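Caking of ground spices

Caking is the conversion of a free-flowing powder into lumps or a solid mass during storage. In ground spices it is the most common physical fault reported by households and small packers. It does not in itself make a spice unsafe, although the moisture that causes it may also permit mould growth.

Mechanism

Most ground spices contain sugars, starches and soluble fibre that take up water from the air. As water is absorbed, the particle surfaces soften and form liquid bridges where they touch. If the powder later dries, the bridges harden and the lump keeps its shape. Fine grinding increases the number of contact points, and so a fine paprika or curry powder cakes sooner than a coarse one.

Oil content has a separate effect. Oils released in grinding coat the particles and make them cohesive at any humidity. Such powders heap unevenly and cling to the walls and neck of a jar.

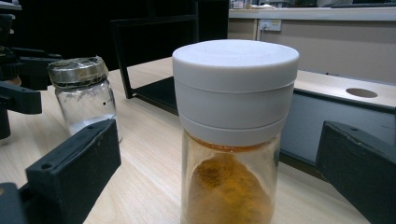

Containers and closures

Glass is impermeable to water vapour, and nearly all moisture gain in a glass jar takes place through the closure or while the jar is open. Both metal and plastic lids are in common use. Powder on the rim prevents either type from seating properly - a wiped rim is generally of more benefit than a change of lid.

In a storage trial reported by Tímea Kovács, paprika was held at 80 per cent relative humidity in closed and loosely covered jars. The loosely covered samples had caked after 5 days. The closed samples were still free-flowing when the trial ended at 58 days.

Storage position

Heat and steam are the main hazards in a domestic kitchen. Jars kept above a cooktop pass through repeated cycles of warming and cooling, and water may condense inside the lid. A closed cupboard or a low rack away from the kettle is preferred. Jars taken from a refrigerator should reach room temperature before they are opened.

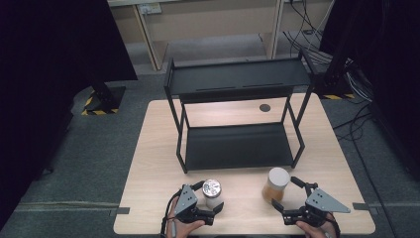

Rhonda Vachon has argued that position receives too much attention, and that most caking in home kitchens begins when a jar is shaken directly over a steaming pot. She recommends measuring with a dry spoon, away from the heat.

Anti-caking agents

Silicon dioxide is the agent most often added to ground spices and blends, commonly at levels up to 2 per cent by weight. It adsorbs surface moisture and keeps particles apart. Rice grains are a traditional household substitute, but their capacity is small and they are difficult to remove from a coarse blend.

See also

Hygroscopy
Water activity
Food powder rheology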